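Jostlow Schools and Bramwell Foundation Expand Classroom Materials Exchange

JOSTLOW, October 16, 2019 -- The Jostlow Unified School District and the Bramwell Foundation today announced a two-year extension of the Jostlow Materials Exchange, which collects surplus supplies from area businesses and gives them to public school teachers at no charge. The extension will add a second pickup location in Ustberg and longer hours at the existing site on Mill Street.

The Exchange opened in March of last year. Since then it has filled 2,017 requests from teachers, after-school leaders and school librarians. Most requests are for basic items such as paper, folders, fabric, cardboard tubes and storage bins. Others are for building and sorting materials used in math and science lessons in the lower grades.

"Our teachers were spending their own money on things that local companies were paying to have hauled away," said Shirley Rowbotham, superintendent of the Jostlow Unified School District. "The first year showed us that the supply is there and the need is there. What we were short on was space and staff hours, and this agreement pays for both."

Under the new agreement, the Bramwell Foundation will cover rent and utilities at both locations, along with one full-time coordinator and one part-time driver. The district will continue to provide the delivery van and will handle teacher registration through its existing staff portal. Private and charter schools within the county may register by mail.

The Ustberg site will occupy the ground floor of the former county records building on Canal Road. It has a loading dock at the rear, which the Mill Street site does not, and will be used for larger donations such as shelving, desks and palletized paper. Work on the electrical system and the front entrance is under way. The site is expected to open to teachers in March.

Donated items are sorted by type and size before they are offered to schools. Items that are broken, unlabeled chemicals, and anything with exposed wiring are not accepted.

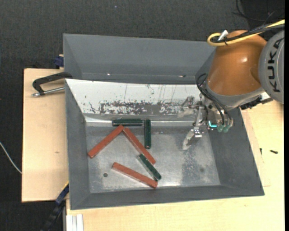
Red and green bars in a gray bin.

Wayne Tunstall, coordinator of the Exchange, said requests have changed since the program began. In the first months, teachers mainly asked for paper goods. This fall, the largest share of requests has been for small parts in sets, which teachers use for counting, measuring, pattern work and simple construction.

"A second grade teacher wants thirty of the same thing, and she wants them to be a size that fits in a child's hand," Tunstall said. "If a business calls and says they have a box of odds and ends, we will still take it, but matched pieces go out the door the same week."

The extension also sets aside funds for lesson kits. Each kit will contain materials for one classroom activity and a printed guide written by district teachers. The first 500 kits will go to kindergarten through third grade classrooms and will cover length, weight and simple shapes. Kits may be kept for the full school year and should be returned by the last day of classes so that missing parts can be replaced.

Derek Sowerby, a third grade teacher who helped write the guides, said the activities were tested in classrooms at three district schools last spring. "We cut the ones that took too long to set up," Sowerby said. "Each activity now fits in a regular class period, with time to clean up."

Nearly 338 teachers are currently registered with the Exchange. Registration is open all year. Teachers may make one visit per month at either location and may place additional requests online for delivery to their school office. Delivery days vary by building and are posted in the staff portal.

Businesses that wish to donate should call ahead with a short description of the items and the approximate quantity. Pickup within the county is free for donations that fill at least two standard cartons. Smaller donations may be dropped off during open hours. The Exchange provides a written receipt for all donations but does not assign a dollar value.

"We have been asked whether this replaces the regular supply budget, and it does not," said Washington Miranda, program director at the Bramwell Foundation. "Schools will receive the same supply funds next year. The Exchange is in addition to that."

About the Jostlow Materials Exchange

The Jostlow Materials Exchange is a joint program of the Jostlow Unified School District and the Bramwell Foundation. It serves public, private and charter school teachers in the county.

About the Bramwell Foundation

The Bramwell Foundation makes grants for public education, libraries and adult literacy in Jostlow, Ustberg and nearby communities.

Media contact:
Derek Tapley
Communications Office
Jostlow Unified School District

###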